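How Does a Robot Arm Clear the Table?
For readers from 8 years
By Farzana Dewan, 2018-06-29

Think about your last breakfast. You took the cheese, you put the milk back, maybe you moved your fork a little to the side. You didn't need to think about your elbow, your wrist or your thumb. Your body knows this work very well.

A robot arm doesn't know it. It must get help from people, step by step. In this article we look at a learning kit called Promarero, made by the company Fadberg. Schools can borrow the kit for a number of weeks. Then the pupils give the robot jobs at a small pretend table, and they find out why an easy job for a child can be a hard job for a machine.

The parts of the arm

A robot arm is built from stiff pieces, and between these pieces are joints. You have joints too: your shoulder, your elbow, your wrist. In each joint of the robot is a motor, and the motor turns the next piece. If one motor turns a little, the whole end of the arm moves to another place.

At the end is the gripper. This is the hand of the robot, but it is much simpler than yours. It can open and it can close. With only this, it has to hold a round thing, a flat thing and a thing with corners.
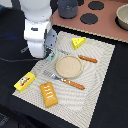 Robot at the table: the gripper over a corner of the mat, near the knife and the toy cheese.

Why is the food not real? Real cheese gets soft and real milk can spill, and after a long afternoon of practice you don't want to eat this breakfast anymore. Toy food keeps its shape. You can put it on the mat again and again, and the next class can use it also.

What is a "task"?

In the Promarero book, each job is called a task. A task is one short sentence which says what must be different at the end. For example: "Put the cheese on the plate." Or: "Take the butter away from the mat."

The book has 12 tasks. The first ones are easy, with one thing to move. The last ones are for pupils who like to be a bit angry at a machine before they are proud of it!

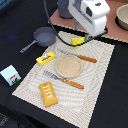

When you write a task, you must be exact. If you say to your sister "put it over there", she looks at your eyes and your finger, and she understands. For the robot you must say which thing and which place. Oriana Toledo, who teaches at the Troncoso school, used the kit with her class in February. She let the children play robot first. One child closed the eyes, and a partner said the moves: left, left, down, close your hand. It went wrong many times and it was very loud, she told us. After this, the children wrote much better tasks.

Seeing things and knowing where they are

The robot can also use a camera, but a camera only gives a lot of small colored dots. A computer has to find out which dots belong together. Yellow dots here, perhaps it is the cheese. But the butter box is yellow too! So color alone doesn't help enough, and the computer must look at the shape. 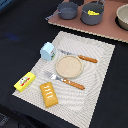

Can the robot learn a task alone?
It first needs many tries shown by a person. In the Promarero kit you guide the arm by a hand control, and the computer saves each move. For a difficult task, the makers saved 2000 tries before they put it in the book.

The makers don't leave everything in the same spot each time. They turn the mat, they change the place of the food, they put another thing beside the plate. If the robot practices with the pastry always at one point, it learns only this point. Move the pastry by the width of your hand, and the robot closes its gripper on air.
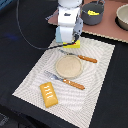

Flat things are a special problem. A fork lies very low, so the gripper must go down almost to the mat, but it must not push on it. You can try this at home. Take a pair of kitchen tongs and lift a fork from the table. Then lift a sponge. Which one was easier? Now try to put the fork down in exactly the same place, without noise.

Is it a good kit?

We tried it for five days at the Gollholm library with children from different classes. We liked the task book, the clear drawings in it, and the big red stop button, which worked every time we pressed it. We liked less that the hand control is made for big hands. The smaller children needed to hold it with both hands. And only two children can work with the arm at once, so the others need something else to do. We gave them paper, and they invented new tasks.

Small dictionary

Joint: the place where two pieces of the arm meet and can turn.
Motor: the part that makes a joint move.
Gripper: the hand of the robot.
Task: a short sentence that tells what the robot has to do.
Try: one time doing the task, from start to end, also when it goes wrong.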